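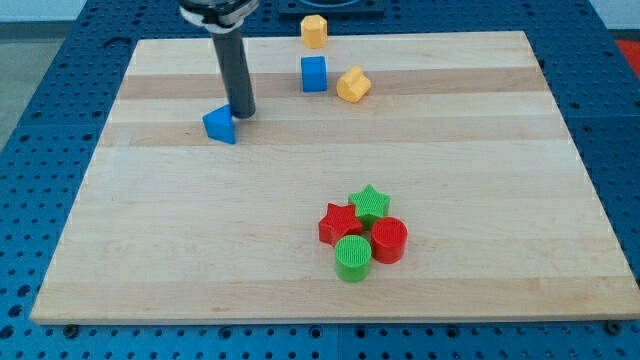 Figure 4.1 A wooden board on a blue perforated metal table, with a robot arm at upper left.

Last updated 26th March

Chapter 4
Land, Labor and the Colonial Estate

Chapter 3 followed the growth of trade between Europe and its overseas possessions up to the end of the chartered companies. This chapter turns to the countryside. Most people who lived under colonial rule were farmers, and most of them met the colonial state through two things - the tax on their land and the demand for their work. A history of empire that stays in the capital cities misses both.

Colonial governments needed income. Soldiers, clerks, roads and harbors all had to be paid for, and the home government was seldom willing to pay. The usual answer was to tax the people of the colony. In some places the tax fell on land, in others on each hut or each adult man. It often had to be paid in coin. A family that grew its own food and traded by barter now had to sell a crop or send someone out to earn wages.

Estate owners gained from this. Planters growing sugar, tea, rubber or cotton complained constantly that they could not find workers, and they pressed officials to raise the tax or limit the land that villagers could hold. Officials did not always agree. A district officer who had to keep the peace might fear a revolt more than he feared the planters.

To see how these pressures worked on a small scale, we will use a model district called Durniretti throughout the chapter. It has 27 villages and one large estate, Mamevier, which employs 500 workers at harvest. Of these, 200 live on the estate all year under contract. The rest come down from the hill villages in August and go home when the crop is in. The estate store, run by the Vlachou company, sells them rice and cloth on credit. Many workers owe the store money before they are paid.

Debt of this kind is a main topic of Section 4.2. It tied workers to an estate after slavery had been ended by law, and it was hard to challenge in court, where the written contract counted for more than the worker's word. Section 4.3 looks at how people pushed back. Open revolt was rare and was put down harshly. Much more common were slow work, flight, false names, and petitions to the governor. Strikes came later, first on the railroads and docks - places where workers could stop trade quickly - and then on the estates themselves.

Section 4.4 deals with the link between these local struggles and the national movements of the twentieth century. City lawyers and newspaper editors wanted self-government. Farmers in a district like Durniretti wanted lower taxes and the return of grazing land. The two groups worked together at times, but their aims were different, and the gap between them shaped the land reforms that followed independence.

Before reading on, review the map of Durniretti and the neighboring port of Trirkex in Appendix B, and read the 3 short tax tables printed with it. You will need both for the exercises at the end of Section 4.1.

Key terms: hut tax, indenture, advance, cash crop, tenancy, land reform

4.1 The Land Tax

A land tax begins with a survey. Before an official could say what a village owed, he had to know who held each field, and in many villages several families had rights in the same piece of ground. One family might plow it, another might graze cattle on the stubble, and a third might collect a share of the grain. The survey book had room for one name.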